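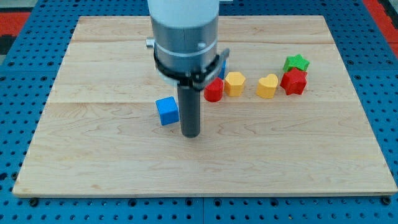 3.2 Boards and blocks

Marking of a wooden surface by small hard objects depends on the surface as much as on the objects, and earlier work on play and sorting boards has mostly reported only the species. We recorded the way each board was put together as well. All boards in the maple group were made up from separate planks joined edge to edge, and the joints were left unfilled. In Figure 2 the joints show as faint straight seams, one of them crossing the upper third of the board, while the grain runs in fine wavy lines over the rest of the surface. The front edge has a thin beveled rim, lighter than the face. Marks close to a seam were logged separately from marks in open grain, for reasons given in Section 3.4.

Figure 2. Maple board with plastic shape blocks. The upright red cylinder and the yellow hexagonal prism stand next to each other; a blue cube is at the left.

The panels came from Karon in one delivery. There were 77 in all, 76 of which went into the study. The remaining panel had a knot within the marking area and was kept as a spare for trying out the lighting. Panels were stored flat in the Histcombe workroom for two weeks before use, with thin spacers between them, and were weighed on arrival and again on the first day of testing. No panel was sanded or oiled after delivery. Twelve showed light scuffs from transport. These were drawn on the record sheet so that they would not be scored later.

Blocks were plastic throughout. We chose plastic over wooden blocks to keep the hardness of the object constant across shapes; with wooden blocks the end grain and side grain of the same piece can mark a board quite differently. The shapes were picked for the kind of edge they bring into contact with the wood. A cube resting on one face touches the board along four straight edges. A hexagonal prism standing on its end has six shorter edges and wider corners. A cylinder standing on its end has a single continuous rim and no corners at all. When tipped over, the cylinder meets the board along a line and can roll, and for this reason tipped cylinders were scored under their own heading.

Color was not a test variable. It was useful in the bookkeeping, however. Plastic can leave a faint rub of color on pale wood, and a blue or red rub is easily told apart from the darker streaks that occur naturally in maple. Yellow rubs were harder to find. On the palest panels we checked for them twice, once under the room lights and once with a hand lamp held low at the side of the board.

3.3 Procedure

Each panel was used for one session. In a session the blocks were placed on the board, slid a short distance, picked up and set down again in a different spot, following a printed order. Every panel received 720 placements, divided evenly among the shapes. Placements were spread across the whole face except for a narrow strip inside the bevel, where an object set down slightly off its mark could overhang the edge. Blocks were wiped with a dry cloth between sessions and replaced when a corner felt rounded to the finger.

A pilot panel was taken to 3000 placements to see whether the count of new marks would level off. It had slowed by the end but had not stopped, and the marks had begun to overlap, making single ones hard to score. The shorter session was adopted on that basis. The pilot panel is not part of the results.

Scoring used the Clegg sheet, a transparent grid laid over the board with its lower edge against the bevel. A dent, a scratch and a color rub were entered under separate codes, and a square with more than one kind of mark received each code that applied. We made one change to the sheet. The original treats the whole face as uniform, and we added a column for squares crossed by a seam.

3.4 Seams

The seam column was added after the pilot. Several scratches on the pilot panel began or ended at a joint, and two ran along it for a short way before turning back into the grain. The planks on either side of a joint seldom have the same grain direction, and a sliding corner may therefore meet soft and hard bands at a different angle once it crosses. The joints were flush to the touch on all panels when they arrived. By the end of the November sessions a few could be felt with a fingernail, although we did not measure the step and cannot say if handling or room humidity was responsible.

Indholm boards, used for the comparison in Section 5, are cut from a single wide plank and have no seams. Their scores were entered on the same sheet with the added column left blank. Totals for the two board types are compared only over squares in open grain, and the seam squares are reported by themselves in Section 4.3.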